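Onden – Établissement de Listeslow
Atelier de tri et de reconditionnement des jouets
Procès-verbal de la réunion de concertation du 25 mai 2018

Présidence : Mme Eirlys Prothero, direction de l'établissement
Secrétaire de séance : Mme Liudmyla Lysenko, représentante du personnel
La séance est ouverte à 15 heures. Le procès-verbal de la réunion précédente est adopté sans modification.

1. Point d'avancement du projet Mykhailiuk

La direction rappelle que le projet Mykhailiuk porte sur l'introduction d'un bras robotisé au poste de préparation des dînettes et accessoires de cuisine. Les pièces, étalées sur une table blanche, sont de formes et de tailles très différentes : petits fruits, vaisselle, gobelets, éléments plus volumineux. Le bras est installé en bordure de cette table et intervient par le dessus. La phase d'essai se poursuit sur ce seul poste. Les autres tables de l'atelier restent en préparation manuelle.

Mme Lysenko demande que l'emprise au sol du poste soit reportée sur le plan de l'atelier, câbles compris. La direction en prend acte ; le plan corrigé sera affiché près de l'entrée du vestiaire.

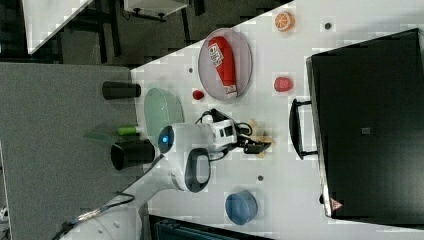

2. Conséquences sur les tâches et les qualifications

La représentante du personnel expose les remarques recueillies auprès des équipes. Les opératrices et opérateurs affectés au poste indiquent que leur travail consiste désormais, pour une bonne part, à disposer les pièces, à surveiller les mouvements du bras et à reprendre les prises manquées. Plusieurs signalent que cette surveillance est plus fatigante que le tri lui-même et que les fiches de poste n'en font pas mention.

La direction répond que les fiches seront révisées avant toute extension. Une formation de 16 heures est prévue pour chaque personne appelée à travailler au poste, sur le temps de travail et sans perte de prime. Elle comprend la mise à l'arrêt, la reprise après incident et la consignation des anomalies.

Mme Lysenko fait observer que les salariés de l'équipe du soir n'ont reçu à ce jour qu'une présentation orale. Elle demande qu'aucun d'eux ne soit affecté au poste sans formation complète. La direction accepte cette demande, qui prend effet immédiatement. 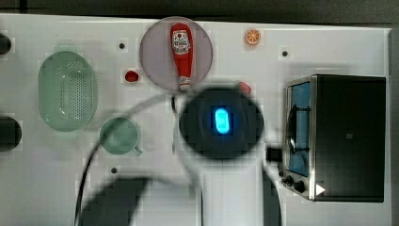
S'agissant des effectifs, la direction confirme qu'aucune suppression d'emploi n'est liée à la phase d'essai. Interrogée sur la période suivante, elle indique ne pas disposer d'éléments suffisants pour s'engager. La représentante du personnel demande que cette réponse figure telle quelle au procès-verbal.

3. Cadence et organisation du poste

L'objectif fixé par la direction pour le poste automatisé est de 2000 pièces par semaine. Les équipes souhaitent que ce chiffre ne serve pas de référence pour l'évaluation des tables manuelles. La direction en convient et s'engage à l'écrire dans la note de service.

Il est également convenu des dispositions suivantes :
– pause de 20 minutes à mi-vacation pour la personne chargée de la surveillance, prise hors du poste ;
– rotation entre surveillance et préparation manuelle au cours d'une même journée ;
– cahier d'anomalies tenu au poste et consultable par tous.

La disposition des pièces sur la table fait l'objet d'un échange. Les équipes préfèrent garder la main sur le placement – les articles volumineux d'un côté, les petites pièces espacées – et ne pas suivre un schéma imposé. La direction laisse ce choix aux équipes jusqu'au prochain bilan.

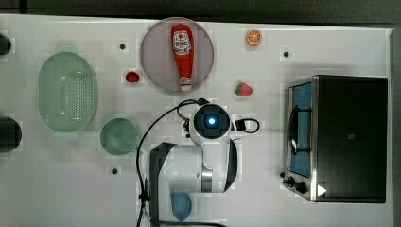 Poste de préparation, vue de dessus : passoire vert pâle à gauche, assiette et bouteille de ketchup en haut, mini-four à droite.

4. Questions diverses

Une visite du site d'Uturthorpe est demandée par les représentants du personnel, afin d'échanger avec les équipes qui y travaillent déjà avec un équipement comparable. La direction donne son accord de principe. Les frais de déplacement seront pris en charge par Onden.

Le bilan de la phase d'essai sera présenté en septembre, accompagné du projet de fiches de poste révisées. Mme Lysenko transmettra d'ici là les observations écrites de l'équipe du soir.

L'ordre du jour étant épuisé, la séance est levée.

La présidente, Eirlys Prothero
La secrétaire de séance, Liudmyla Lysenko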